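Call for Participants: Home Bread Storage and Toasting Study

Pladano is recruiting households in the Dutstead area for a study of how bread is stored, sliced and toasted at home. The study is run from our Cabrera test kitchen and will supply reference data for a revised household bread storage guide. Enrollment is open until all places are filled or until 14th March, whichever comes first.

Background

Most published shelf-life figures for bread come from controlled storage at a fixed temperature and humidity. Home conditions vary more than that. A loaf may be kept in a paper bag, a plastic bag, a bread box, a refrigerator or a freezer, and many households move the same loaf between two or more of these before it is finished. Toasting complicates the picture further, as slices judged too dry to eat fresh are often still considered acceptable toasted.

An earlier phase of the work collected 3,744 slice records from 128 households. Those records covered packaged sandwich bread only. The current phase adds unsliced loaves, which participants cut themselves, and asks for more detail on toaster settings.

What participants do

The study runs for 8 weeks. Each household receives one loaf per week, collected from the Dutstead pickup point, and a paper logbook. For every slice eaten or discarded, the household records the date, the storage method, whether the slice was toasted, the toaster setting used, and a freshness score on a five-point scale. Entries take less than a minute each.

Loaves must be cut on a board with the knife supplied. Slice thickness is checked against a printed gauge in the logbook. Participants use their own toaster throughout and should not replace it during the study period unless it fails. If it does fail, note the date and the make of the replacement on the back page.

The board and toaster may be kept wherever is convenient, including side by side on the counter. Please do not rearrange the kitchen for the study – normal working positions are preferred.
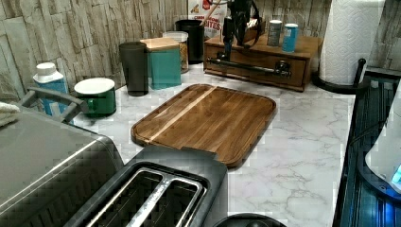 Eligibility

Applicants must meet all of the following conditions:

Be 18 or older and the main person preparing breakfast in the household.

Live within 13 miles of the Dutstead pickup point.

Own a working two-slice or four-slice toaster with a numbered browning control. Toaster ovens are not accepted in this phase.

Have freezer space for one standard loaf.

Expect to be at home for at least six of the eight study weeks.

Households in which any member has celiac disease or a wheat, soy or sesame allergy cannot be enrolled. Employees of commercial bakeries and appliance manufacturers are also excluded.

Equipment supplied

Bread knife, serrated, to be kept by the participant after the study.

Temperature and humidity logger, made by Indeck, to be placed next to the stored bread. The logger must be returned.

Logbook, slice gauge and a set of resealable bags.

The logger stores readings every ten minutes and needs no charging. It does not record sound or images and has no network connection. It should be kept away from the toaster while the toaster is in use, as radiant heat affects the readings.

Payment

Participants receive a gift card on completion, issued when the logbook and logger have been returned. Households that withdraw early are paid in proportion to the number of full weeks logged. The loaves are supplied free of charge.

Data handling

Logbooks are identified by household code only. Names and contact details are held separately and deleted in August, after payments have been reconciled. Slice records and logger readings are kept without a time limit and may be published in tabular form.

How to apply

Request an application form at the Dutstead pickup point or from the Cabrera test kitchen front desk. The form asks for household size, usual weekly bread consumption, toaster make and model, and current storage method. Incomplete forms are not processed.

Selected applicants attend one briefing at the test kitchen, lasting 45 minutes, where the scoring scale is explained and the equipment is handed out. Only one member of each household needs to attend. Applicants not selected are placed on a reserve list unless they ask to be removed.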